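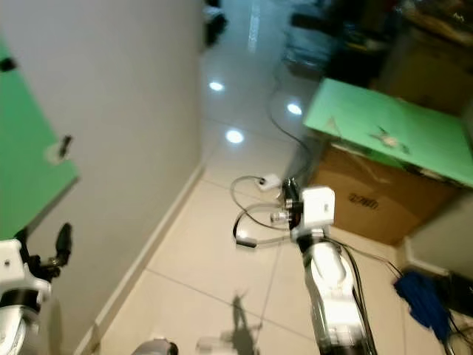

Keeping Board Games and Card Decks in Good Shape

If your family plays as much as mine does, your games take a beating! A few small habits will keep a set going for decades. I still play on a cribbage board from 1905, and it pegs beautifully.

Sticky cards
Wipe each plastic-coated card with a barely damp cloth, dry it right away, and lay the cards out flat for 30 minutes before stacking them. Plain paper cards should never get wet. Dust those with a little cornstarch in a paper bag, give the bag a gentle shake, then brush off every card with a soft makeup brush. The shuffle afterward is such a treat.

Split box corners
Skip the clear tape – it yellows and peels. Brush white glue inside the torn corner, press it together, and hold it with clothespins overnight. For a corner that has gone completely, glue a strip of cotton fabric on the inside. Harpreet Desjardins taught me that one and I've since fixed 18 boxes with it, including my poor old Brinby, which had been held shut with a rubber band since some December long ago.

Warped boards
Lay the board face down on a clean towel, put another towel on top, and stack heavy books over the whole thing. Leave it 6 days. Check it, and give it a few more if the fold still lifts.

Loose pieces
Muffin tins are wonderful during play (everyone can reach!) and small zip pouches are best for storage. Write the piece count on a slip of paper and tuck it in the pouch. Lucie Paquette uses old spice jars for her wooden pawns, and they look so pretty on the shelf I may have to copy her.

Musty smell
Stand the open box in a dry, shady room with a small dish of baking soda inside. Change the dish when you think of it. Attic finds can take a couple of weeks – be patient with them.

Posted 25 May 2022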